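Tromevlow T2 Two-Finger Gripper with Wrist Camera

Evaluation kit for small-part picking

The T2 is an electric parallel gripper with a small camera in the wrist housing. The evaluation kit is meant for labs and shops that want to compare it with a gripper they already own, on the same arm and the same parts.

In the kit
Gripper body with wrist camera
2 finger sets: wedge tip and flat tip
Knurled grip pads, black
Bitbridge controller and cable
Adapter plate for Frimpong arms

Specifications
Stroke: 57 mm
Finger drive: both fingers move together
Position feedback: yes
Force settings: 3
Camera: color, fixed focus

Choosing a finger set
The wedge tip reaches between parts that lie close together. The flat tip has more contact area and holds long parts straighter. Pads are shared by both sets and come off with a hex key. Replace them in pairs.

Comparing grippers
Keep the arm speed, the approach height and the part layout the same for each gripper. Run the low force setting first. Log missed grasps and dropped parts separately - they point to different faults. Toy bricks make a good test part: the sides are flat, the size is consistent, and a brick can be placed studs up or upside down. Glossy counters are worth including, as glare can upset part detection.

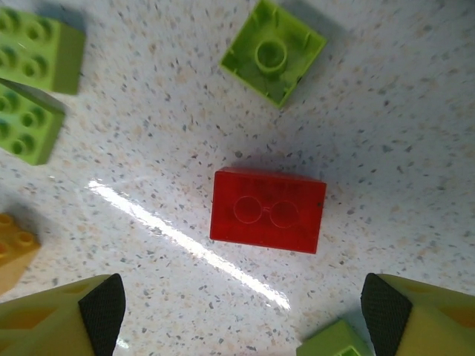 Camera exposure is set in the Bitbridge software and can be locked for a full run. Lock it before comparing detection results between finger sets. The fingertips stay in view when open, so finger position can be checked against the encoder reading.

Options
Tusau quick-change mount
Spare pad pack, 7 pairs
Extension cable for the controller

Lead time for kits ordered in October is longer than usual. Contact sales for loan terms.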